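Session 2: Small Lamps and the Light They Throw
Home Lighting for Beginners, January group
Notes by Ilse Steinbach

Welcome back, and thank you to everyone who stayed late last time to help fold up the chairs. A few of you asked for the notes before the session as well as after it, so I have tried to put down most of what I plan to say, plus a few things I will probably forget once we get talking (I always do).

Last time we looked at ceiling lights and why so many living rooms feel like waiting rooms after dark. Tonight we come down to table height. Small lamps are where most people can make a real difference without calling an electrician, and they are also where most people spend money on the wrong thing. I have two of my own mistakes at home in a closet, and I will bring one of them along.

What a globe does

A lamp with a shade sends most of its light up and down. A bare clear bulb sends it everywhere, and you get a hard bright point that is unpleasant to sit across from. A frosted globe sits somewhere between the two. Light goes out on all sides, but the frosting spreads it over the whole surface of the ball, so your eye meets a glowing shape and the point of the bulb is hidden. It is a kind light for a shelf, a hallway table or the far end of a kitchen counter. It is a poor light for sewing or for reading small print, and I would ask you not to buy one for a desk and then blame your eyes.

Do remember that a globe also lights whatever it is standing on. On a dark wood table you will hardly notice. On a pale surface you get a good deal of light back, and this can be lovely or a bit much depending on the bulb. Shiny tops show a reflection of the globe itself, a second little moon, and some people adore that and others can't stand it. Matte tops are more forgiving.

Where to put it

Start near a wall or toward the back of the table, and leave the front of the table for living on. Then sit down in the chair you really use, at the time of evening you really use it, and look. If the globe is level with your eyes and bothers you, go lower or go dimmer before you give up on the lamp. My mother moved hers all over the apartment for most of a winter before it settled on the bookcase, and I think she was right to take her time.

Keep the rest of the room in mind too. One small lamp in an otherwise dim room makes a strong contrast, and things a few feet away seem darker than they are. If that feels gloomy, add a second weak light across the room before you reach for a stronger bulb.

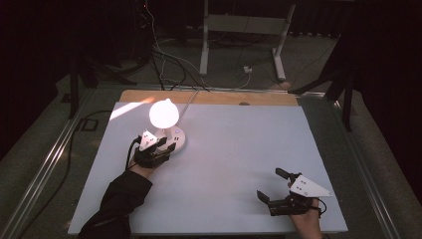
Fig. 1. Small globe lamp, switched on, on a matte light-gray board.

Look at how bright the upper-left part of the board is in Fig. 1, and how dim the floor and curtains are past the wooden edge. Notice the cord as well. It is thin and white and runs back from the lamp across the board, and on gray it hardly draws attention. On a walnut sideboard the same cord would be the first thing you saw, so think about cord color when you shop - it is seldom mentioned on the box.

For next time

Pick one lamp you already own and try it in three places, an evening in each. Write down what you could do comfortably by its light (chat, eat, read, find your keys) and what you couldn't. A few lines are plenty. If you can, bring a rough sketch of the room with the outlets marked, as we will be talking about cords and how to keep them out from underfoot.

The sign-up sheet for the Floltov showroom visit will be by the door. There are 16 places, and couples please put down both names.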